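3. Alta de álbumes ilustrados en el catálogo

Antes de empezar, compruebe que ha iniciado sesión en Grestusov con permisos de edición. Los usuarios de consulta no ven el botón Nuevo título.

1. Abra Catálogo > Infantil > Nuevo título.
2. Escriba el ISBN sin guiones. Si el libro es anterior al ISBN, deje el campo vacío y marque Edición antigua.
3. Rellene por separado Autor del texto e Ilustrador, aunque sean la misma persona.
4. Elija la colección. Las fichas de Bouvier y Grollden ya vienen cargadas.
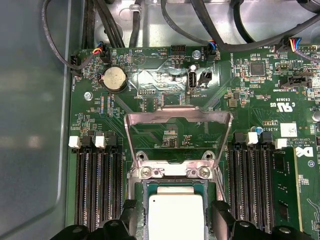
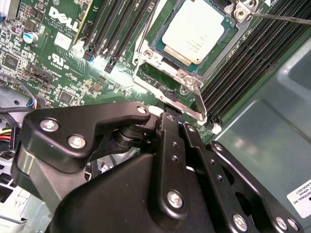
5. Indique la edad recomendada. El valor inicial es 6 años.
6. En Páginas, cuente también las guardas si están ilustradas. Un álbum corriente suele llevar 28.
7. Pulse Guardar. El programa asigna el número de registro (por ejemplo, 347) y abre la ficha.

Nota: los libros rimados traducidos admiten dos títulos, el original y el de la edición española. El segundo es el que aparece en la etiqueta del lomo.

Precaución: no borre una ficha con préstamos abiertos. Cierre primero los préstamos en el menú Lectores.

Para imprimir etiquetas con la impresora Kurar, vaya al apartado 3.2.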